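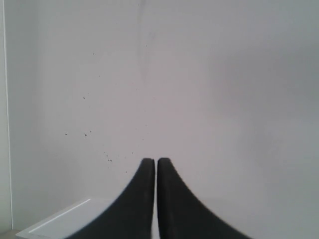
The listening room in Cullitz opened to the public in October, one month later than the schedule in our application. The delay came from the electrical inspection, which had to be repeated after the outlet for the tape machines was moved. Painting was done while we waited. We had asked for a color that would not compete with the wall text and photographs, and the plain, pale gray-white wall is what we settled on after trying a warmer cream that looked yellow under the desk lamps. The same color will be used in the hallway when the second payment comes through.

Print this page | E-mail this page

Progress report to the Preda Fund
Brasasitz Mill Voices: recordings and public access
Submitted 7 Feb 2019 by Ileana Manole, project manager

Summary

The project is on track for its main goal, which is to copy, catalog and make available the recordings made by former workers of the Brasasitz textile mill. Copying is ahead of plan. Cataloging is behind. Spending is within budget except for postage and blank storage drives, both covered below. We are asking for one change to the schedule and no additional money.

Copying the tapes

The collection came to us as more than 300 cassettes and a smaller number of open reels. All of the cassettes have now been played through and copied. A few had to be moved into new shells before they would run. Two families brought in further tapes after the article in the Cullitz paper, and those have been added to the list even though they were not in the original count.

The open reels are slower. Several have splices that come apart on the first pass, and each break has to be cleaned and rejoined by hand. We are doing these in short sessions in the mornings, when the building is quiet and the machine can be watched the whole time. One reel has gone sticky and has been set aside for a specialist. We have a written quote and will send it with the next set of receipts.

Sound quality varies a great deal. The interviews made in the mill canteen have dishes and chairs over much of the talk. The ones made in people's kitchens are usually clear, though there is often a radio on. We have not tried to clean up the public copies beyond evening out the volume. The untreated files are kept separately.

New interviews

We planned to record people whose memories of the mill were not covered by the older tapes, mainly night shift workers, the dye house, and the women who did mending at home and were paid by the piece. To date we have completed 43 interviews. The dye house is now well covered. Home menders have been harder to find, partly because they do not appear on the payroll lists we were given, and partly because several told us they did not think of themselves as mill workers. We had better results after changing the wording of the flyer to ask for "anyone who did work for the mill, inside or outside."

Everyone interviewed has signed a release form. Four people asked for parts of their interview to be closed during their lifetime, and the catalog marks these sections. One person withdrew after reading the transcript and the recording was returned.

Catalog and transcripts

This is the weak spot. The Lolurari catalog software was chosen because it lets visitors search within a recording and jump to the right minute. It does this well, but only when the time marks have been entered, and entering them takes much longer than we allowed. In the application we assumed an hour of work for each hour of tape. It has been closer to three.

We have made two changes. Full transcripts will now be prepared only for the new interviews, and the older cassettes will get a summary with time marks at each change of subject. We have also moved one part-time position from copying to cataloging, now that the cassettes are finished. With this arrangement we expect the catalog to be complete by the end of the summer instead of the spring. We ask the Fund to approve the new date.

Public use

The room is open three afternoons. Use has been steady, with more families than we expected and fewer students. Visitors often come to hear one relative and then stay for someone else on the same shift. The most common complaint is that the headphones are uncomfortable with glasses, and we will replace them. The second is parking, which we can do nothing about.

The school visits listed in the application have not started. The teachers we spoke to would like a short worksheet first, and a draft is being tested with one class in Brasasitz.

Budget

Of the 4,000 set aside for equipment, most has been spent, and the remainder will go to the headphones and a spare cassette deck. Postage ran over when we decided to return original tapes to families by insured mail. Storage drives cost more than quoted. Both overruns have been met from the travel line, which was underused.

Next steps

Finish the reels. Enter time marks for the canteen tapes first, as these are the ones people ask for. Paint the hallway and hang the shift photographs. Send out the second flyer to home menders in the villages.

7 shares | 0 comments

Contact: Ileana Manole, Brasasitz Mill Voices, Cullitz | © Brasasitz Mill Voices | Back to top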